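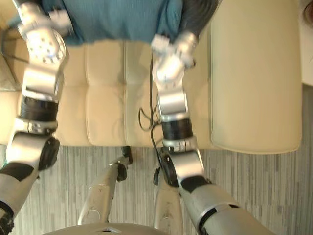
How do I get a tea stain and the water ring around it out of a cream fabric sofa?

Slavica Berisha
Clean the whole cushion panel from seam to seam with a barely damp cloth and a little upholstery shampoo, then dry it fast with a fan. The ring is where your clean bit stopped. If you only treat the stain you just move the ring further out, and you'll be chasing it all week (been there!).

First though, look under the seat cushions for the care label. You want the letter. W means water-based cleaners are fine, S means solvent only, WS means either, and X means hoover it and keep your hands off. If it's S or X then ignore the rest of what I've written and ring somebody.

Assuming it's W or WS, what I do is this. Hoover it properly, with the little brush on, right into the piping. Mix a squirt of shampoo in a bowl of lukewarm water and whip it up with your hand till there's loads of foam, and then use only the foam. The water at the bottom of the bowl is what gets you into trouble. Put the foam on with a white cloth, work from the outside of the stain towards the middle, and dab, don't scrub. Then go lightly over the rest of the panel, right up to the seams on all sides, so it's all been equally damp. Wipe off with a second cloth wrung out in plain water, press a dry towel on it with your full weight, and stick a fan on it. Not a hairdryer on hot, you can set what's left of the tea.

For the tea itself, if foam doesn't shift it, one part white vinegar to two parts water on a cloth. Try it somewhere at the back first. It does pong for an evening.

I've had cream for 5 years now with a husband who drinks tea lying down, so I'm fairly confident on this one. Mine's a Nelten two-seater and the cushion covers have zips, but please don't be tempted by the zips! I took one off and washed it at 30 and it came back a different size from the cushion. I had to sit on it to get it closed and it's never looked right. The zip is there for the upholsterer.

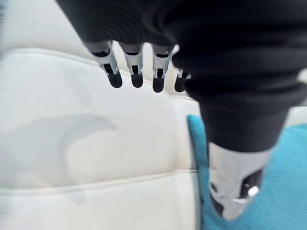
Photo added by Slavica Berisha. Cream behind the black fingertips.

Oh, and one more thing, if the ring is brown round the edge and gets darker as it dries, that isn't tea any more. It's browning, it comes up out of the backing when the fabric has been soaked. The vinegar mix helps with that too, very lightly, more than one go with proper drying in between. Leave it overnight between goes even if it feels dry on top, because the foam inside holds water for ages.

Helpful to 3 people

Valtteri Kemppainen (asked this)
Thank you Slavica, I found the label, it was stapled to the base and it says W, so I'm in luck. I should have said more in the first place. The sofa cost me £710 in the Jonddale sale and it's the first grown-up furniture I've bought, so when the mug went over I panicked and emptied a jug of water on it. Then kitchen spray. Then more water. The tea is quite pale now but the ring is the size of a dinner plate and it's got a wobbly edge like a map.

I did the foam last night on the one cushion and let it dry with the fan. The ring has mostly gone! There's still a slightly stiff patch in the middle where the kitchen spray went. Is that residue? And would you do the other cushion to match, or leave it? It's now a bit greyer than the one I cleaned, which I hadn't bargained for.

tealeaf_dan
just get some gason foam and spray it on, works on everything. did my car seats with it

or turn the cushion over lol

Helpful to 0 people

Slavica Berisha
Stiff patch is residue, yes. Go over it with plain water on a well wrung cloth, towel, then again, till it stops feeling crispy. If you see bubbles coming up when you press, there's still spray in there. Do get it out, leftover soap grabs dirt and you'll have a dark patch by January exactly where the pale one is now.

And do the other cushion, I'm afraid. Then you'll look at the arms, and you'll do the arms. I did mine over a bank holiday and ended up with the whole thing done plus the footstool. Put a radio on.

I wouldn't spray anything straight on from a can, Dan, no offence. I haven't used that one so I can't say it's bad, but with any of them you can't tell how much is going in. Spray the cloth. Car seats are usually tougher stuff as well.

Turning the cushion over is perfectly good advice if it's the same fabric both sides. Mine isn't, it's a sort of black lining underneath.

If the greyness really bothers you once it's all done, get a price from a person with an extraction machine. I had Ghauri in for the big armchair, the one I'd given up on, and it came up lovely, but they did tell me it would stay damp till the next day and it did, so pick a day when you don't need to sit down. Ask whether they'll test a corner first. If they won't, don't book them.

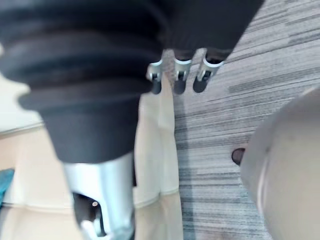
Photo added by Slavica Berisha. Black ribbing and silver, close up.

Valtteri Kemppainen (asked this)
Crispy is exactly the word. Did it 2 more times with plain water and it's soft again. Other cushion is drying now, and I've started looking at the arms...

Marking this as solved. I've bought a mug with a lid.

Shared 5 times · 3 comments

Related
Red wine on a wool rug, is it too late?
What do the letters on upholstery labels mean?
Getting candle wax out of a tablecloth
Sofa cushions gone flat, can I restuff them myself?
Best way to shift cat hair from velvet

Contact us · Community rules · © Household Help Board · Back to top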